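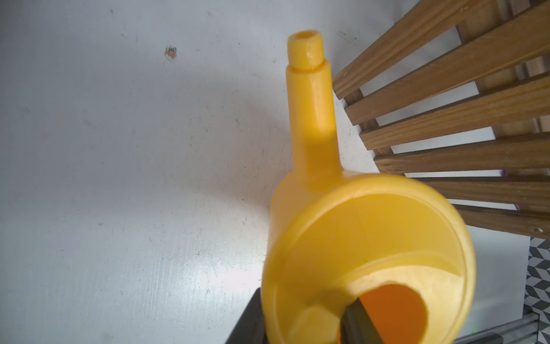
Yellow plastic funnel with a stepped spout.

Decanting liquids in the kitchen and workshop

Most spills during decanting are caused by trapped air. When a spout seals against the neck of a bottle, air cannot leave and the liquid backs up into the cone. Lift the funnel slightly, or lay a wooden skewer between spout and neck to keep a gap open.

Fill the funnel to no more than half its depth. Wait for the level to drop before adding more. Thick oils and syrups pour faster at room temperature than straight from a cold cupboard.

For cooking oil, line the funnel with a paper coffee filter and allow 2 hours for 800 ml. Do not squeeze the filter, as this pushes sediment through.

Dry goods need a wide, dry spout. Rice and sugar will pass; flour bridges and should be spooned into the jar instead. Tap the side of the cone if the flow stops.

Washing

Rinse in warm water with washing-up liquid and push a bottle brush through from the narrow end. Stand the funnel rim down on a rack until dry. If a smell remains, soak for 7 hours in water with two tablespoons of bicarbonate of soda.

Keep separate funnels for food and for paint, fuel or screenwash. Mark the workshop one on the rim with permanent pen and store it outside the kitchen.

Next tip: descaling a kettle in Damstead water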